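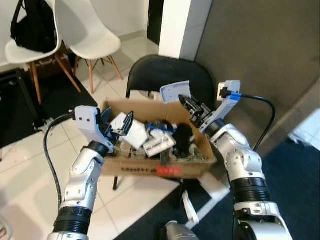
Merja says a box of parts is only a pile of decisions you put off making, and that if I tip the whole thing out by lunch I'll be done by dinner. She said this on the phone. She has never lived with my parts.

Sat 9 January

So I'm trying the method, though I don't believe in it. Rosine lent me the book, which is 251 pages long and could have been four. The idea is that you take one box, put it on a chair so you don't have to bend, and handle each thing once. Keep, pass on, or throw out. No maybes. The author claims it works for sweaters and for hardware alike. I have my doubts about the hardware. You can look at a sweater and know what it is. A white plastic module with no label on it could be the only thing standing between me and a new power supply in March.

Paid 52 for the Stundent bins last year, the ones with the snap lids, and they are still nested inside each other in the hall closet. I'd like that remembered the next time I think buying something will tidy the room.

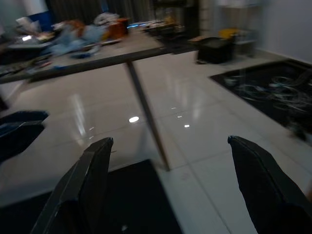

The table is the next problem. The book says a table should be bare at the end of every day, and I wonder what its author does for a living. A table in a workroom fills up. You clear it, you feel good for one evening, and by Tuesday it has a cloth on it and a box and whatever came out of your bag. I've given up on bare. I would settle for being able to put down a cup of coffee without moving two things first.

The loose wires are worse. I said I'd coil them and tie them, and I know exactly how that goes - I coil the first few nicely and stuff the rest down the side. Hakim sells a little rack for this. No.

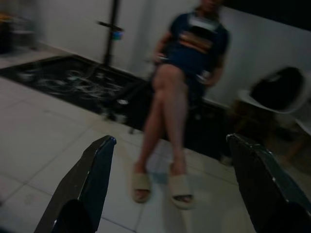

Sit down while you do it, wrote Etelka, when I complained to her, you'll throw out more if your back doesn't hurt. She may have a point there, I'll give her that much. I do my worst sorting standing up, in a hurry, wanting it over. Still, I notice that people who sit down to sort tend to stay sitting.

Rules for myself, then, since the book's won't do. Anything with a cut cord goes. Anything I can't name after a full minute goes to Oona, who can. The cardboard box itself stays until the bottom gives out, whatever page 40 says about cardboard. And I'm not starting on the shelf. 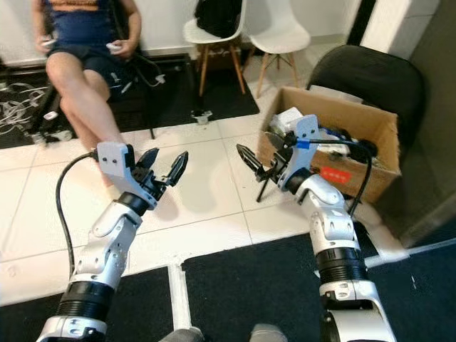 Rosimeire Holanda

Evening, same day. I read the chapter on floors over supper and liked it even less than the one on tables. Nothing on the floor, ever, it says, and if you have a rug, ask yourself what it is for. It's for feet. The tiles are cold in January.

Told Merja I'd report back. She'll want to hear that it changed my life, and I'll tell her I'm keeping the box and returning the book.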